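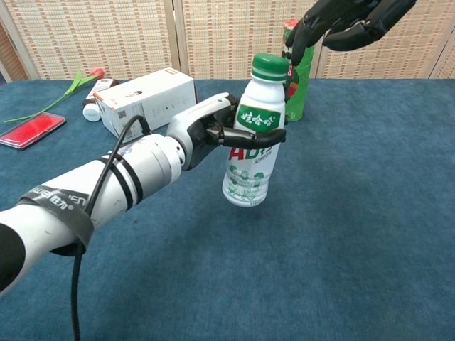 Cludberg, 14th November

Progress report to the Bosira fund: the drinks and dry goods table at Te Moana

Prepared by Impi Hämäläinen, with stock figures from Rizwan Siddiqui

This report covers the period since our October update. The grant pays for the purchase, sorting and labelling of packaged drinks and shelf goods, and for fitting out the sorting room at Te Moana.

Stock received

We took in 1,066 items over the period. Most were single bottles, cans and small boxed goods. Nineteen were set aside on arrival for dented seams or damaged caps and were not put out. Rizwan has the list if you would like it attached to the claim.

A fair share of what arrives is imported, and a good deal of it has labelling in Chinese only. The Wahaha AD bottles are one example. They have been popular with families with small children, who know the green label and go straight to it. For people who don't know the product, the large "AD" tells them very little, and we were asked more than once whether it was a cleaning product or a drink. Lovisa Wallin has now written plain English cards for the imported lines we see most often. Each card gives the name of the item, what it is, whether it contains milk, and how to store it after opening. Five cards are finished and three are waiting on a translation check. We do not put out a card until someone who reads the language has gone over it.

The table

The sorting table now has a blue cloth over it. Mereana Doolan suggested this after the first round, when glass jars were knocking on the bare top and white labels were hard to pick out against it. The cloth creases and has to be pulled straight before each session, but pale packaging is easier to see. We will buy a second one so that the first can be washed. The cost is small and fits within the existing furnishings line.

Bottles, cans and boxes are still being sorted at the same table. This works on quiet days. On a full delivery the tall cans end up in front of the boxes and things get handled twice. We would like to divide the work between two tables in the next period, with liquids on one and boxed goods on the other. The second table has been offered by the Bodton site at no charge and only needs to be collected.

Dates and labels

Date checking is slower than we planned for. Date formats differ between suppliers, and on some bottles the date is printed in pale ink near the cap or on the base. Nikau Stubbs has put together a one-page guide showing where to look on each type of package. It has cut down the number of items passed back for a second look, though we have not measured by how much. The guide will be laminated and kept at the table.

Spending

Spending on stock is in line with the budget. Spending on shelving is behind, as the supplier has moved the delivery date twice. We have not paid the balance and will not do so until the shelves are in and checked. We ask that the unspent shelving money be carried over to the next period. No other changes to the budget are requested.

Next period

The main jobs are to collect the table from Bodton, finish the remaining label cards, and install the shelving once it arrives. Rizwan will also move the stock list from paper to a shared spreadsheet, using the same categories as the claim form so that the two can be compared line by line.

Questions about the figures should go to Rizwan Siddiqui, and anything else to me at the Te Moana office.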